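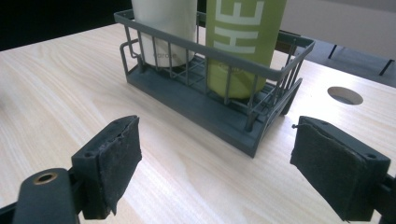 Figure 4. Open fingers in front of the wire caddy, at the start of a recording.

4. Recording your first caddy demonstrations

By now your Korulari hand-held gripper should be charged and paired, so we come to the pleasant part - showing the policy what you would like it to learn. The caddy task is a friendly one to begin with, and it is the same one we used for the Starholm results in section 7.

1. Set the caddy on the table and stand two containers in it, side by side. Leave one end free.

2. Hold the gripper with both fingers fully open and bring it up to the near side of the caddy. Both fingers should be in view, with the caddy between them.

3. Press record, wait for the tone, then reach in and lift one container out at an unhurried pace. Set it down on the table and open the fingers again before you stop.

4. Move the caddy a little, turn it a little, and go again. Please do resist the temptation to put it back in the same spot every time! Our Greenberg trials with a fixed caddy reached 86 successes in 300 runs, and simply shifting it between recordings made a very welcome difference.

5. After every 16 recordings, upload the batch to Prorard and look through the previews.

Note: Fuzzy finger pads fray and lift at the rims with use. A little wear is fine for training, but press down any loose edge before a new batch, and keep the same pads on until the batch is finished.

Caution: Keep your free hand well away from the fingers while they are closing, and use no glass containers while you are still learning the motion.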